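Print this page | E-mail this page

Cistia Setup Guide
Section 3: Installing the package manager and starting a project
Updated August, by Precious Fajardo

Follow this section after the Cistia compiler is installed. You need a terminal, a normal user account and 124 MB of free disk space.

1. Open a terminal and go to the folder where you keep your source code.

2. Type cistia get janaletti and press Enter. Janaletti is the package manager. It installs into your home folder.

3. Close the terminal and open a new one. The new path setting is not read by terminals that were already open.

4. Type janaletti version. If you see "command not found", go back to step 3 before trying anything else.

Note: Do not run the installer as administrator. Packages installed that way can't be updated from your own account, and you will have to remove them by hand.

5. Type janaletti new followed by a project name. Use lowercase letters and underscores only.

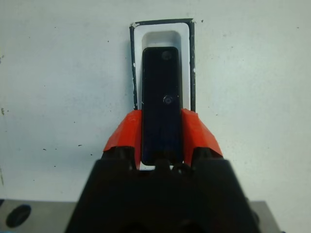 The new folder holds a project file, a source folder and a test folder. Open the project file in any text editor and fill in the name and license fields. The color field takes a name or a hex value and sets the accent used on the generated documentation pages. For a red-orange like the two finger pads on the gripper, enter #F0441E. Leave the field blank to keep the default gray.

6. Type janaletti build. The first build downloads the standard packages and takes longer than later ones.

7. Type janaletti test. A new project contains 2 sample tests, and both should pass.

Caution: The clean command deletes the whole build folder, including any files you put there yourself. Keep your own data somewhere else.

If the build stops with error 211, the lock file doesn't match the project file. Delete the lock file and repeat step 6. If you work behind a proxy, set the proxy address in the Janaletti settings file first.

Editor support is covered in Section 4. Users of the Alcantara editor can skip the part on syntax coloring, as it is already built in.

Get release notes by e-mail. Enter your address to join the Cistia newsletter.

This site uses cookies. Accept | Settings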